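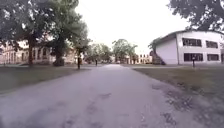 How to Start Running When You Have Never Wanted To

Monday, September 28, 2020

I took up running in March, at the age when most people take up complaining about their knees. I now do both. What follows is the method that got me from the couch to 31 minutes without stopping, at a speed that dog walkers find companionable.

What you need

Shoes that fit. Go late in the day, when your feet have spread out, and leave a thumb's width in front of your longest toe. Mine are Jollness, bought on sale in a color I can only call highway cone. Any brand will do if the heel doesn't slip.

A watch or phone that can beep at you. I use a timer app called Clitier, which has a cheerful voice I have learned to mute. A kitchen timer works too, if you don't mind ticking.

Socks that aren't cotton. Find out why on your own time if you like.

Step 1: Walk first

Walk briskly for 5 minutes before you do anything else. You will feel silly, dressed for the Olympics and strolling. Keep strolling. The one time I skipped it, my calves filed a complaint that lasted until the weekend.

Step 2: Run slower than you think

Run for one minute, then walk for two. Do that four times, walk home, and you're done for the day.

The running part should be slow enough that you could explain your mortgage out loud. If you can only get out single words, ease off. Most beginners quit because they set out at the speed they remember from seventh grade, and seventh grade was a while ago.

Step 3: Pick a dull route

Flat, familiar and close to a bathroom. Hills can wait. Out-and-back routes are better than loops for the first month, and you want to turn around while you still feel fine.
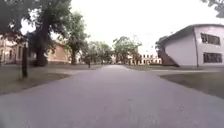
Look a few yards ahead of you and not at your feet, which are going to be there regardless. Watch for roots, broken pavement and children on scooters, who do not yield.

Step 4: Add a little each week

Run three days a week with a day off between. Each week, add a minute to the running part and leave the walking part alone. If a week goes badly, repeat it. I did week four three times and have stopped apologizing for it.

Step 5: Write it down

I keep a Gelleo notebook by the door with the date, the minutes and one word about how it went. The word for most of April was "damp."

If something hurts

Sore is normal. Sharp pain, or pain on one side only, means stop and walk home, and if it's still there in a few days, see somebody who went to school for it. Some 300 strangers on a running forum will offer to diagnose you for free. Let them keep it.

Next month I'll cover what to do when it gets dark before dinner. It involves a reflective vest, and I don't look good in it.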